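I'd been trying to get Maricica Pîrvu on the phone for most of January, and when she finally rang me back it was a Friday, a little before seven in the morning, and she was already two coffees in. "You said you wanted to talk about stone," she said. "So talk!"

Maricica has been restoring old kitchen counters and tabletops for long enough that people in Ternmont just call her the marble lady (she pretends to hate it). I wanted to know about stains. I have a secondhand pastry table, I left a cast iron pan on it, and you can guess the rest.

"Everybody's first mistake is bleach," she told me. "They see orange, they panic, they run for the bleach. Bleach and rust are not friends. You can set the color in deeper and then you really do need me."

So what should I use? She likes a poultice, which is a paste you spread over the mark, cover with plastic and leave alone. She buys hers from Henex and mixes it "like peanut butter, the cheap kind." Mine needed to sit overnight, she said, and I should try it in a hidden corner first. And no vinegar. She made me repeat that one back to her.

I asked whether some stones are just born that color, and she got excited. Oh yes! Plenty of pale stone has iron in it, and once water gets in from underneath you can get blooms of orange coming up all over. She had a client in Barrios with a 56 inch island who scrubbed at it for weeks before calling.

"She was scrubbing the rock," Maricica said. "It was the rock!"

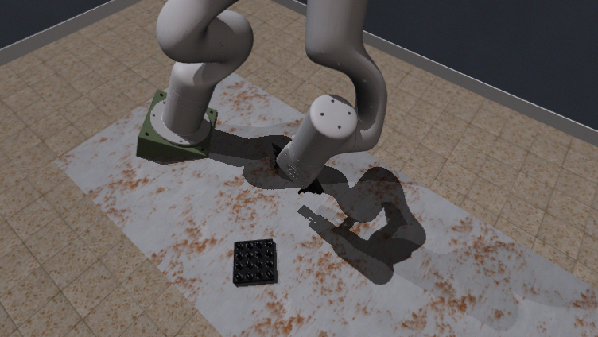
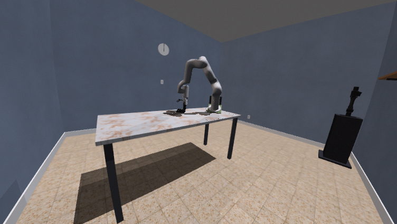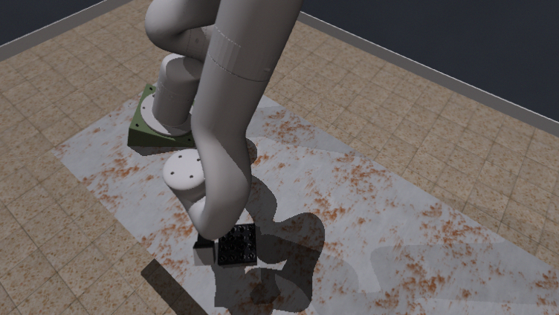 Rusty orange blotches on a pale surface, in three simulated views.

We got onto money, because I'm nosy. Her biggest job last year came to $1,048, for a long dining table with a crack right through it, and the smallest was a soap dish she did for a bag of plums. Replacing that dining table top would have cost a lot more, she says, and the family had eaten off it for 12 years and didn't want a new one anyway.

Does she ever tell people to give up? "Sure. If the stone is crumbling when I press it, I'm not taking your money. Put a plant on it."

She seals her own counters with something called Camik, wipes up lemon juice right away and lets her grandkids do their homework wherever they like. There's a ring by her sink from a paint can that she's never gotten out, and she has stopped trying.

Before we hung up I confessed that I'd already used the vinegar. Long silence. Then she asked me how big the dull patch was, and I went and got the tape measure.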